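About Vistside Aviation Archive 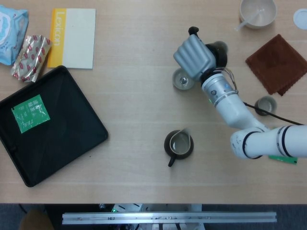

Items on a table, with a booklet marked "Lexicon" near the top.

Vistside Aviation Archive holds paper records of wartime flying, mostly from bomber and transport units. The collection consists of aircrew logbooks, station diaries, loading tables, training notes and letters. We hold no aircraft and very few uniforms. Enquiries about either are passed to the museum at Bivbridge.

The archive began as the private index of a former navigator, kept on cards and sorted by squadron. It now covers 17 units and about 1000 logbooks. The card index is still in use for the units that have not been entered in the database, and its abbreviations have been kept so that older references remain valid.

What we do

Each logbook is checked against the unit's operations record. Where the two disagree on a date, crew position or aircraft serial, both readings are entered and the difference is marked. We do not correct the original. Times are given as written, with a note on the zone if it is known. Statements made by veterans many years later are filed separately from records made on the day, and carry their own reference prefix.

Logbooks are copied at full page size, including blank pages and endpapers. Loose papers found between pages are numbered to show where they were.

Erlinda Umali is head of records. She joined from the Chuensuk map library, where she catalogued target charts and approach plates. Questions about crew lists, serial numbers and missing pages should be sent to her.

Visits and copies

The reading room opens on Thursday only, by appointment. Readers may have 2 boxes at a time. Requests should quote the unit and the logbook number, or the airman's surname and service number if the logbook number is not known. Copy orders of up to 40 pages are handled by our own staff. Larger orders go to Akia, who do our scanning, and are charged at their rate.

The archive is closed for stocktaking in February.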